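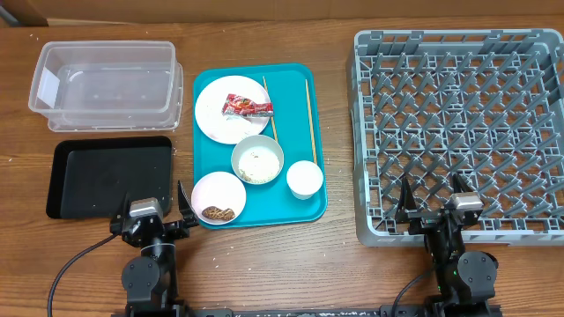 Minutes taken by Wagner Conceição
Elldale Kitchen Automation Working Group, May 2022

Apologies were noted. The previous minutes were accepted with one correction: the line reading "Virk gripper confirmed as preferred option" should read "Virk gripper confirmed as next to be tried". The minute-taker asked that it be recorded that he had written it the second way in his notes.

1. Bench trial, tray clearing

The meeting discussed the two-arm bench set up for the tray-clearing task. A used meal tray goes in front of the arms with the dish rack on the right and the black tray and clear container on the left. Dishes are to go to the rack, chopsticks to the black tray, wrappers and food to the container.

The controls lead reported 342 attempts logged with the Birow fingers and 195 with the Virk fingers. Of the Birow attempts, 159 were scored as a full clear. The Virk scores weren't tabled, as two people had scored them and didn't agree on what a full clear was. One had passed any run where the tray ended up with no dishes on it. The other had failed runs where rice went on the table.

The minute-taker asked how the Birow figure could be relied on if the same question had never been put to it. No answer was given. The controls lead will rescore a portion of the Birow runs under the stricter rule and bring both results back.

It was also asked why one gripper had nearly twice the attempts of the other in what is being called a comparison. The reply was that the Birow fingers had been on the arms longer. The meeting agreed the word "comparison" should come off the summary sheet until the numbers are closer.

2. Objects

Discussion of which items cause trouble. The large plate was said to be fine once tipped, but tipping it while there is a wrapper on top is another matter. Crumpled wrappers are picked up well by both sets of fingers. Chopsticks lying flat on the tray were described in the supplier's notes as "within capability". Several present had watched a fair bit of this and wouldn't have put it that way.

The bowl with leftover rice was raised again. Any tilt on the way to the rack spills it. The software side's view is that the arm should empty the bowl first, using the second arm to steady it. The kitchen side's view is that a person does this in one movement over a bin and that we are building a very slow person. Both views recorded at the request of those holding them.

Moved that the small cup be left in the test set even though it is the easiest item. Carried. There was a feeling that it flatters the success rate, and results will be reported with and without it.

3. Wrist cameras

Both arms carry a wrist camera above the gripper. The Prunusia controller takes both feeds plus the overhead view. The controls lead believes the wrist views matter most in the last bit of the approach, when the fingers are near a rim and the overhead view isn't much help.

The minute-taker asked whether anyone had run it with the wrist cameras switched off. It had been done 3 times, with no notes kept. The meeting did not consider this a result. A proper run with wrist cameras off is to be done on the same tray layout before any money is spent on replacement modules.

Cable routing was mentioned. The left arm's cable goes out across the table and there is some concern about it catching on things. To be looked at.

4. Supplier claims

The Prunusia sales material says the controller "generalises to unseen tableware". The meeting asked what tableware it had seen. The supplier's written reply was circulated and did not say. The kitchen side offered to bring in a box of mismatched crockery from the Elldale lunch room, and the offer was accepted. The supplier is not to be told what's in it.

Request from Birow to use our trial in a case study: declined for now. Wording along the lines of "in daily use" had been proposed by them, and it is a bench.

5. Bench cleaning

Agreed that the table be wiped between scored runs, and that spilled rice be noted on the run sheet before it's wiped up. At present there's no telling which run a given grain came from.

Actions

Controls lead: rescore Birow runs, strict rule. Even up the Virk count.
Controls lead: wrist cameras off, same layout, notes kept.
Kitchen side: crockery box.
Minute-taker: one-page definition of a full clear, circulated for comment before any further scoring.
Cable on left arm: no owner yet.

Proposal to book a demonstration for the catering managers was held over.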